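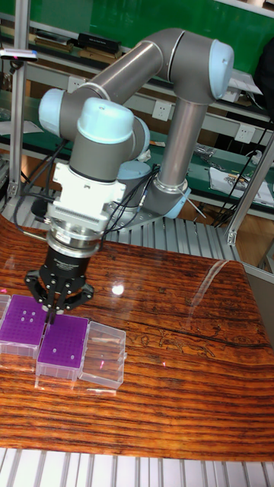
Tip handling station with the articulated-finger gripper fitted, purple tip racks at left.

Gripper comparison: frequently asked questions
Maintained by Mahnaz Rostami, Plallcombe test bench. Last revised in December.

What is being compared?
Two electric grippers on the same six-axis arm: the Grivora articulated-finger unit and the Ospina parallel-jaw unit. Both pick single pipette tips from a rack and place them in a second rack.

Are the two grippers run on the same program?
Yes, apart from the tool center point and the approach height. Speed, acceleration and waypoint order are identical. The controller is the Gelledar unit in both cases, firmware unchanged for the whole series.

How many picks make up a run?
A run is 200 picks. Each gripper gets 4 runs. The tool is removed and remounted between runs so that mounting error shows up in the results.

What counts as a failed pick?
Any of the following: tip not lifted, neighboring tip disturbed, tip dropped before release, or tip angle out of tolerance at the check position. A protective stop is logged separately and the pick is repeated.

Why do the articulated fingers need more clearance?
The outer links swing outward as the fingers open. In a full rack they can touch adjacent tips if opened at pick height. Open at the approach height, descend, then close. Start in a corner of the rack and work along the row.

Can I use a different rack?
Yes, but teach it again. Hole pitch is usually the same between suppliers; deck height is not. Teach three corners and verify the fourth.

What grip force should I use?
Start at 12 percent of rated force on the Grivora and go up one step at a time. Thin tips deform before they slip. The Ospina scale is not equivalent, and values should not be copied across.

The gripper reports "object detected" with nothing in the fingers. What now?
Check the closed-position setting first. If the fingers meet before the programmed width is reached, the controller reads the contact as an object. Rerun the finger calibration after any change of fingertip.

How should the cables be routed?
Leave a loop at the wrist and another at the elbow. Rotate the last joint through its full working range by hand-guiding before the first automatic run. Cable drag was the cause of the position drift in the first Ospina series, which has been discarded.

How long should the arm warm up?
Run the empty cycle for 30 minutes before logging.

Where do I send results?
To Chrysanthi Mitsotakis-Vlachou, with the controller log and the mounting sheet. Runs without a mounting sheet are not added to the table.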